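The Summer of the Pantry Moths

I was making granola the first time I saw one. It came up out of the cupboard in that drunken little zigzag they do, bumped the light over the stove, and sat on the ceiling. Small, grayish, with coppery ends to its wings. I thought it was a regular moth that had come in with the dog, so I waved a dish towel at it and went back to my oats.

By the end of that week I was waving the dish towel every night.

If you have had pantry moths you already know where this is going, and I'm sorry. If you haven't, they are Indian meal moths, and the moth you see flapping around isn't the one eating your food. The adults don't eat at all. The larvae do the eating, and they'll take flour, rice, oats, nuts, dried chilies, birdseed, chocolate, dog biscuits and (ask me how I know) the decorative corn you hung up two Thanksgivings ago and stopped seeing.

My first mistake was traps. I bought a pack of 4 of those sticky cardboard tents, stuck them in the cupboards, and felt terrific, because the next morning there were moths in them! Real progress! Except the lure only pulls in males. It's great for telling you that you have a problem and which cupboard is worst, and it does close to nothing about a female who has already laid a few hundred eggs in your almond meal. I kept those traps up for three weeks, admiring my catch, while the next batch was growing up in a bag of pancake mix right below.

My neighbor Tímea Vida finally came over for coffee, looked up at the corner where the wall meets the ceiling, and said, "You've got worms." And I did. Little cream-colored ones with brown heads, inching along the crown molding. They leave the food when they're ready to spin a cocoon and they will walk a shocking distance to find a nice crack. I had been wiping the shelves and never once looked up.

So on a Saturday in August, with the air conditioner wheezing, I took everything out. Everything. Here's how I did it, and if you only have the energy to read one part, read this one.

First, food on the table, trash bag open on the floor. Anything in paper, cardboard or a thin plastic bag got looked at under the bright light. You're looking for webbing, which is a sort of silky clumping, like the flour has cobwebs in it. If it clumps and the clumps hang together by threads, out it goes. I also threw out anything that was open and sitting next to something bad. It hurt. There was a bag of fancy pecans in there that I had been saving for pie.

Don't trust a box because it's sealed. The larvae can chew through cardboard and thin plastic, and I found one in a cake mix that had never been opened. Screw-top jars aren't a guarantee either, because the tiny ones can travel up the threads of the lid. Rubber gasket, clamp or really tight snap lid is what you want.

Then tie up the bag and take it all the way outside. Not to the kitchen can! I did that the first time and I may as well have relocated them to a resort.

Next comes the vacuum with the crevice tool. The peg holes for the shelves are where they love to be, so do every single one. I had 11 cocoons in the one cupboard beside the fridge, and most were in peg holes or tucked under the little metal clips. Take the clips out. Do the hinges. Do the underside of each shelf, the gap behind the cupboard frame, and the seam where the wall meets the ceiling. Peel up the shelf paper, and please just throw it away. Mine was a pretty lemon print and there were cocoons all along the back edge of it.

After that I washed it all down with hot soapy water and wiped again with plain white vinegar. I've read people arguing over whether vinegar does a thing. I don't think it kills eggs. It does clean up sticky stuff and crumbs, and the smell made me feel like I was winning, so I'm keeping it. Dry the shelves well before anything goes back or you'll trade moths for mildew. No bug spray in the food cupboards, please.

Whatever I kept went into the freezer for a week. Flour, rice, lentils, all of it. My freezer isn't big, so this was done in shifts, and for most of the month we ate a lot of frozen peas to make room.

I asked about bay leaves in the comments of my last post and got very firm opinions in both directions. Yareli Ocampo swears by them, one in every canister, and says her grandmother never had a moth. Yareli Salinas (no relation, you two should meet) wrote back that she found a larva curled up on a bay leaf, looking comfortable. I put them in for a couple of months and couldn't tell you they made a difference. They don't hurt anything, and my rice smelled nice.

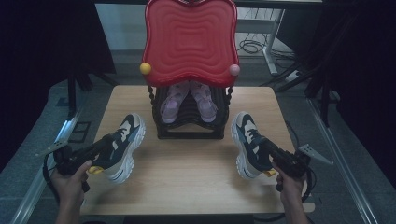 What did make a difference was finding the source, and I didn't find it until September. I'd cleaned the kitchen twice by then. Every few days there would be one more moth, always in the evening, always near the hallway. Iraís Trujillo, who used to run the bulk aisle at the co-op and has seen it all, told me to stop looking at the kitchen and make a list of every seed, grain and nut in the whole house. Craft supplies too. Heating pads! Those rice-filled ones you put in the microwave!

Well. In the hall closet, behind the coats, was a bag of sunflower seed for the bird feeder, folded over and held shut with a clothespin. I opened it just far enough to see the whole top layer was webbed together like felt, and I walked that thing out to the driveway at arm's length making a noise I won't try to spell.

One closet cleaning later (vacuum, coat pockets, baseboards, the works) the numbers dropped to almost nothing. I hung one fresh trap in the hall and one in the kitchen, dated them with a marker, and checked on Sundays. Two moths, then one, then none, and I left them up three more months to be safe, since a larva that's taking its time in a cool crack can turn up long after you've put the vacuum away.

A few habits stuck. Birdseed lives in a metal can with a lid in the garage. Anything from a bulk bin goes straight into the freezer when I get home, then into a jar. I buy smaller bags of flour, even though the big one is cheaper, and I write the month on the lid. Nuts just live in the freezer now and taste better for it. And when I see one stray moth I check the cupboards that night.

I did look into those tiny parasitic wasps that go after the eggs. They come on little cards, they're no bigger than specks, and they don't sting people. I never ended up needing them, but if you live in an old house with a million cracks I can see the appeal. If anyone has tried them in a kitchen, leave me a comment, I'd love to hear how long you kept putting new cards out.

Next up is the fruit flies that moved in with the tomatoes, and I already have three jars of cider vinegar on the counter.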